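À propos de Plesum

Plesum constitue des jeux de démonstrations destinés à l'apprentissage de politiques de manipulation. L'équipe compte 16 personnes, réparties entre la collecte, l'annotation et le contrôle qualité. Nous ne fabriquons pas de robots et n'entraînons pas de modèles pour notre propre compte. Nous livrons des trajectoires synchronisées, accompagnées de leurs métadonnées et d'un rapport d'acceptation.

Ce que nous collectons

Notre activité porte sur les tâches domestiques à objets déformables : linge, torchons, sacs, emballages souples. Ces objets n'ont pas de pose canonique, et leur état ne se résume pas à une position et une orientation. Un modèle entraîné sur des objets rigides y transfère mal. La couverture des configurations initiales compte donc davantage que la durée totale enregistrée.

Le catalogue actuel comprend 252 variantes de tâches. Une variante est définie par un appareil ou un meuble, un contenant, un lot d'objets et une consigne en langage naturel. Chaque variante fait l'objet de 30 démonstrations retenues au minimum. Les échecs sont conservés dans une partition distincte, étiquetés par type : saisie manquée, chute, collision, abandon.

Conditions d'enregistrement

Les enregistrements ont lieu dans des pièces meublées, avec l'éclairage et l'encombrement habituels de ces pièces. Les reflets, les surfaces transparentes et les objets sans rapport avec la tâche ne sont pas retirés. Deux points de vue au moins sont enregistrés – un en hauteur, un au poignet – avec les positions articulaires et l'état de la pince. Le format d'échange Ornier, défini en interne, regroupe ces flux sur une base de temps unique.

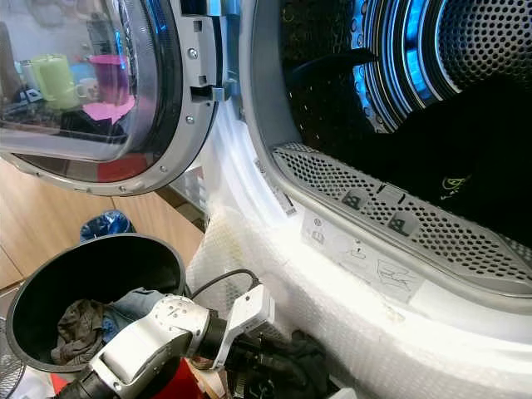
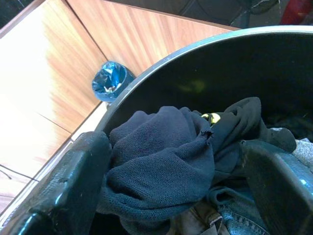
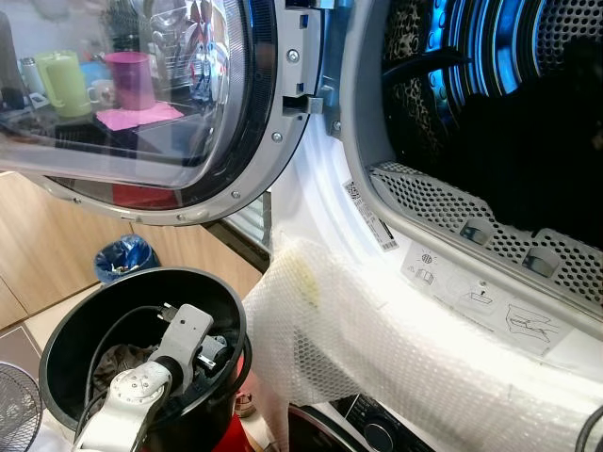 Tâche « linge » : sèche-linge à hublot et bac rond, vues de tête (première et troisième) et vue de poignet (deuxième).

Hiba Sayegh objecte que le nombre de démonstrations par variante est un mauvais indicateur : 30 trajectoires parties d'un même tas de linge valent selon elle moins que dix parties de tas différents, et le rapport d'acceptation devrait le faire apparaître. Nous avons retenu cette remarque. Depuis la version de mai, le rapport donne pour chaque variante la dispersion des états initiaux, calculée sur la première image de chaque épisode, et signale les séries trop homogènes. Une série signalée est complétée avant livraison ou livrée avec une mention explicite, au choix du client.

Annotation et contrôle

Chaque épisode est découpé en segments : approche, saisie, transport, dépose, retrait. Le découpage est fait par un annotateur puis relu par un second. En cas de désaccord sur une frontière, les deux valeurs sont conservées dans les métadonnées. Les occultations de la pince par le tissu sont annotées à part, car elles faussent l'estimation de contact sur la vue de tête.

Le contrôle porte ensuite sur la synchronisation des flux, les images perdues et la cohérence entre consigne et action. L'outil correspondant, Stuleck, est fourni avec les données. Il s'exécute sans connexion et produit un fichier texte par épisode.

Livraisons

Le jeu Mofokeng, notre livraison la plus étendue, totalise 385 heures. Il est distribué sous licence de recherche ou sous licence commerciale. Un échantillon est communiqué sur demande, avec la documentation du format et le guide d'annotation complet.

Contacts

Collecte et protocoles : Hiba Sayegh
Licences et livraisons : Rafferty Rosenthal

Page mise à jour le 2025-02-15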